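Arroz pasado en la arrocera, ¿cuánta agua echáis?

marmita49
Tengo una arrocera Nisel desde noviembre y el arroz blanco me sale pastoso. Uso 300 g de arroz redondo y 500 ml de agua, sin lavar. La tapa interior la limpio después de cada uso.
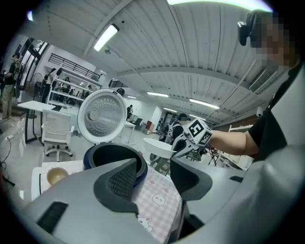

Re: Arroz pasado en la arrocera

tolva_sur
Lava el arroz tres veces y baja el agua a 400. El redondo suelta mucho almidón.

pilpil
No estoy de acuerdo con bajar tanto. Con 400 a mí se me queda duro en el centro. Yo lavo, dejo los 500 y espero diez minutos con la tapa cerrada cuando salta el botón.

marmita49
¿Y cambiar de arroz? En el súper solo tengo Premach y Stirier.

tolva_sur
El Stirier largo aguanta mejor. El Premach es para arroz con leche.

pilpil
Pues yo uso Premach a diario y ningún problema. Otra opción es dejar la arrocera y hacerlo en sartén: rehogas el arroz con una cucharada de aceite, añades el agua caliente y tapas. Dieciocho minutos a fuego bajo.
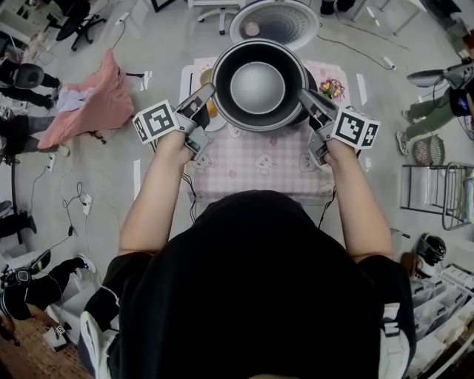

El fuego tiene que ser bajo de verdad, en mi placa el 2. Si lo pones al 4 se agarra.

marmita49
Esta noche pruebo lavando y con 450, a medio camino. Ya diré.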